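Thabiso Pillay started on the Lutener planner by deleting most of it. The old version had grown to 2,374 lines of special cases, he says, and many of them existed to get around one another.

"We had a rule for small things near the base, and then a rule for when the first rule picked a bad wrist angle," he says. "You couldn't change one without breaking a demo."

Pillay leads motion software at Stiden, where the team of six tests nearly everything in simulation first. The test rooms are simple: blue walls, a plank floor, an arm on a green block and a few small items to sort. What changes between runs is where the items lie and what kind of surface the arm stands on.

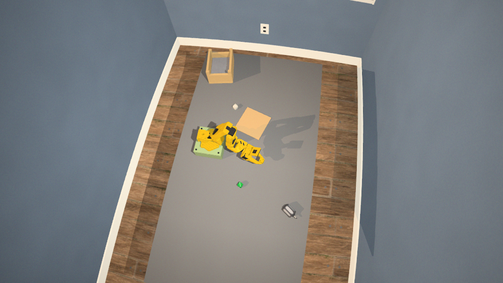 Simulation render: Stiden / Lutener project

The new planner splits a pick into two searches. One looks for grasps and scores them. The other looks for a path, and it is allowed to reject a grasp and ask for the next one. In the old code the grasp was fixed before the path search began.

"That was the main mistake," says Ravindra Jaiswal, who wrote the scoring code. "You'd choose a beautiful grasp that the elbow could never get to, and then spend 20 seconds proving it."

Jaiswal now caps each path search at 90 milliseconds. If nothing comes back, the planner moves down the list. He would like the cap to adjust itself by object, but that work is waiting until August.

Small objects close to the base are still the hardest. The arm has to fold back on itself, and the gripper needs to come in almost straight down. Pillay says the collision model used to treat the base as a larger box than it is, a safety margin that someone had added and never written down. Taking it out opened up a good part of the workspace.
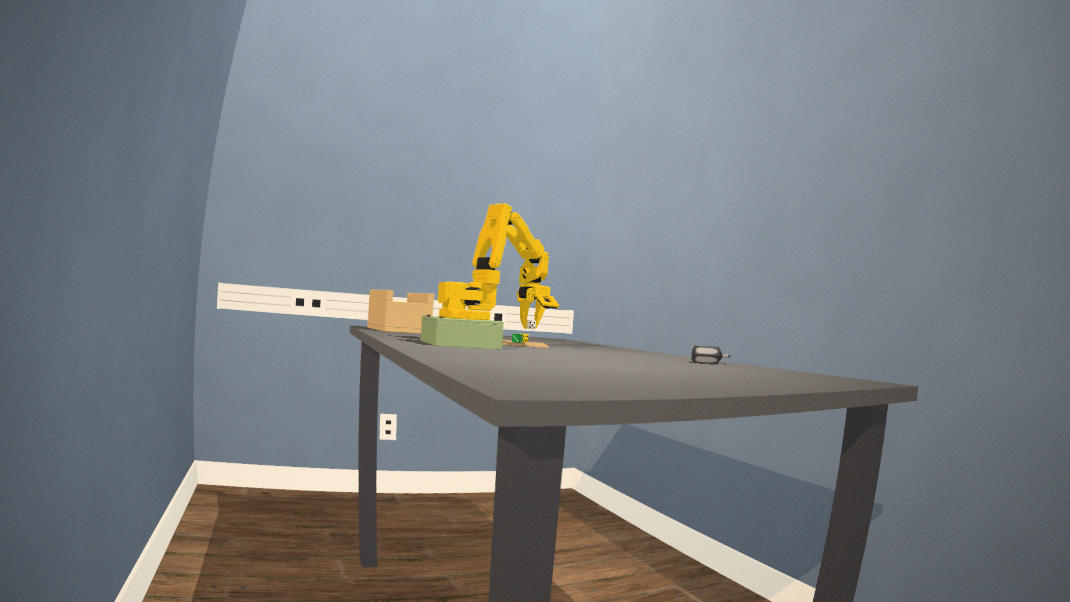 Does a plan that works in simulation carry over to a real arm?

Often it does for the path, less often for the grasp. Contact is the weak part of the simulator, so the team treats a simulated grasp as a candidate and checks it again on hardware before it goes into a release.

Radymyr Zhuravel looks after the tooling, including a replay viewer called Tarenar. It stores every rejected grasp along with the reason, and lets a developer step through them with the arm shown in place.

"Before that we had log files," Zhuravel says. "People read the last line and guessed."

He is less happy with how long the viewer takes to load a big run. Pillay wants that fixed before the planner goes to anyone outside the company – he has been asked for it twice already.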